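Print | E-mail

Subject: Re: [tasia-equip] Draft purchase list, hands and wrist cameras

I've read the draft list twice and I'm still not convinced. Answers go under the quoted bits. Sorry for the length, but the list closes at the end of November and I'd sooner have the argument now than over an invoice.

> All,
>
> Draft list for the Tasia bench is in the shared folder. In short, we
> propose to move the table-setting work over to multi-fingered hands
> and keep the two-finger grippers as spares. Dinex have quoted for
> 2 pairs of hands with a service plan, delivery in 13 weeks.

Thirteen weeks from when? The quote says "from confirmed order", and last time confirmation took most of a term, as purchasing at Landry wouldn't sign until the customs paperwork was attached and Dinex wouldn't send the customs paperwork until somebody signed. If we are planning the spring work around hands arriving thirteen weeks after the list closes, we should plan for them not being here.

I'd also like to know what "service plan" covers. The Dinex sheet has one line on it and the line says "remote support included". Does a swap count? Who pays the carriage? With fingers and tendons I expect the repairs to be the real cost, and there is no figure for repairs anywhere in the draft.

> The reason is simple. The grippers have been fine for picking single
> items but they are the limit on what we can do with crockery and
> soft food items. Everybody who has run the bench agrees.

I've run the bench and I don't agree, so that's one. I don't think the grippers have been shown to be the limit on anything. My own notes from the autumn put most of our lost runs down to the layout: items too close together, and the wrist camera losing sight of the thing it's meant to be picking up as soon as the fingers get near it. Look at how much of the view the gripper takes up.
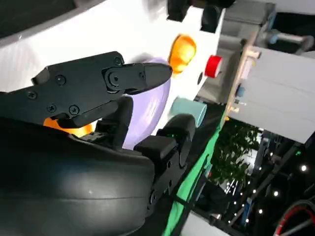 Wrist camera view, two-finger gripper close in. Lavender piece partly hidden behind the fingers.

The housing and the fingers have the whole left side, and the item right behind the jaws is the one we can see least of. The orange dome and the red cap are further off and perfectly clear. A hand with more fingers on it is going to block more of the view, I would have thought, unless the camera moves as well. The draft has cameras down as "reuse existing". Has anyone checked that the existing mount fits the Dinex wrist? I asked this in the summer and got a thumbs up, which I can't put in a budget.

If the mount doesn't fit we are into new brackets, new cabling, and a new calibration for every arm. That's staff time, and staff time never appears on these lists because it doesn't come with a quote attached.

> We have had one pair of hands on loan and the results are very
> encouraging. The hands cope with the buns and the plate in a way the
> grippers never did.

I'd like to see the numbers behind "very encouraging". The loan log has 23 runs in it. Of those, a good few are marked "reset by operator" with no reason given, and some have no mark at all. I don't say the hands did badly. I say I can't tell, and neither could anyone at Ulard if we sent them the log as it stands, and they are the ones being asked for the money. 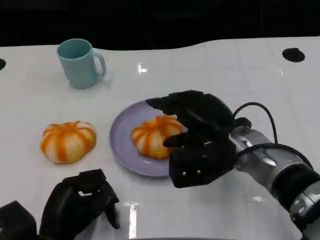

Head camera view, right hand at the plate, left hand at the front of the table.

It looks good, I'll give you that. The fingers come round the bun on the plate nicely and you wouldn't get that shape from two flat jaws. But look at what we gave it to do. Two buns and a plate and a mug, well spaced, on a nearly bare table. I'd want to see the hand go in with things packed close on both sides before I called it better than what we have, and I'd want the grippers run on the same easy layout, on the same afternoon, by the same operator. As far as I can find that was never done. The gripper figures in the draft come from last year, on a fuller table, before the arms were serviced.

One more thing on that picture. You can see the cable looping up off the back of the hand and over the wrist. Is that how it ships, or is that how we ran it? If it's how it ships I would like a price for a proper cable guide put on the list now. We lost days to snagged cables on the old arms and I don't want to buy the same trouble again in a more expensive form.

> On cost, the hands take up most of the equipment line, but by
> retiring the grippers we save on spares and on operator training.
> Please send comments by Sunday.

The saving on spares is odd. We already own the spare fingers for the grippers – there's a drawer of them – so retiring the grippers saves nothing that hasn't already been spent. And I don't follow the training point at all. More than 40 people have been signed off on the grippers since the bench was set up. They would all need signing off again for the hands, and the hands are harder to drive. Anybody who has tried to hold the thumb steady while moving the arm will know what I mean.

I'd also push back on "keep the grippers as spares". Spares for what? They are on different arms with different controllers. If a hand breaks you can't put a gripper in its place and carry on with the same data, you have to start a separate set. What we would have is two sorts of kit, half used, and two lots of drivers to keep going on one bench. We've been there with the old Landry frame and it took ages to get rid of it. 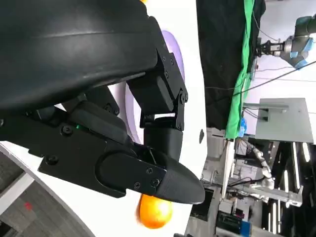
Two-finger gripper by the curved table edge, orange item just below the fingertip.

That's the kit the draft wants to put in a cupboard. I see nothing there to say it can't manage small round items. The narrow fingertip is a help on a crowded table, and when a screw goes on one of these we can change it ourselves in a tea break. Have a look at the right-hand side of that view as well. There's another arm up in the corner and a further one lower down among the stands, and that end of the lab is full of frames and lights already. The draft has nothing on floor space. Where do the new arms stand, if there are new arms? The quote from Dinex can be read as hands only or as hands on their own arms, and the two readings are a long way apart in price. Somebody needs to ring them and ask, and get the answer in writing.

What I'd put to Ulard instead:

- One pair of hands, on a longer loan or rented by the month if Dinex will do that. They've said they might.
- A fair trial against the grippers, same table, same items, crowded and uncrowded, with a reason written down for every reset.
- New wrist camera mounts for the arms we already have. Cheap, and we need them whichever way this goes.
- A line for repairs. Even a guess. I would start at a tenth of the purchase price per year and see who shouts.
- A line for staff time, in days, for fitting and calibration.

If the trial comes out for the hands I'll sign the order form myself and say no more about it. I'm not against them. I am against spending most of one year's equipment line on a log with gaps in it, and then finding in spring that the cameras don't fit.

Smaller points on the spreadsheet while I'm here:

Row for "consumables" has the buns in it twice, once under food models and once under soft items. They're the same striped ones as far as I can tell.

The exchange rate used is the one from last year's list. It has moved and it hasn't moved our way.

The power supplies are missing. The Dinex hands need their own, see the second page of the quote, bottom left, in very small type.

"Table, replacement" – does the table need replacing? If it's about the shine, I agree the glare off the white top is a nuisance in the head view, but a matt covering would cost next to nothing and we could try that first.

The column headed "agreed" is ticked for every row. I don't remember agreeing to any of them, and I'd like my tick taken off until the mount question is answered.

> If we don't hear from you we will take it that you are happy.

You've heard from me. I can be at the bench most mornings before ten if anyone wants to go through the log line by line, and I'll bring the gripper notes.

--
tasia-equip mailing list
Replies go to the whole list

Print | E-mail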